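The **brick backsplash** is a band of brick, or of thin brick facing, that covers the wall between a kitchen counter and the cabinets hanging over it. It keeps splashes off the wall behind, and it has long been loved for the homey feeling it gives a room. 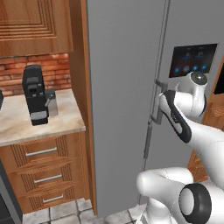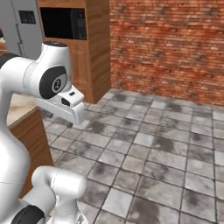
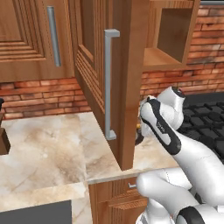 *Kitchen renderings: Ruraswood, 2020-10-29*

## History

In the river town of Corska, where the Halliday brickyard once kept 6 kilns going, cooks had worked beside bare chimney brick for generations before anyone thought of it as decoration. When stoves moved away from the hearth, families who missed the old look began asking masons to carry a few courses along the counter — and so the fashion slowly spread to Rasell and the farm towns beyond.

## Materials

Full bricks are heavy and take up a good deal of counter space, so most newer kitchens use thin slices set in mortar. Reds and oranges remain the favorites, though creams and grays have their friends too. A Halliday crate held 112 slices, enough for a modest kitchen with a few left over for mending.

## Care

Brick is thirsty and will happily soak up cooking grease, so it is usually sealed, and sealed again every seven years or so. Mild soap and a soft brush will do for everyday cleaning, while vinegar is best kept away from the mortar.

## See also

- Brick bond
- Kitchen tile
- Lime mortar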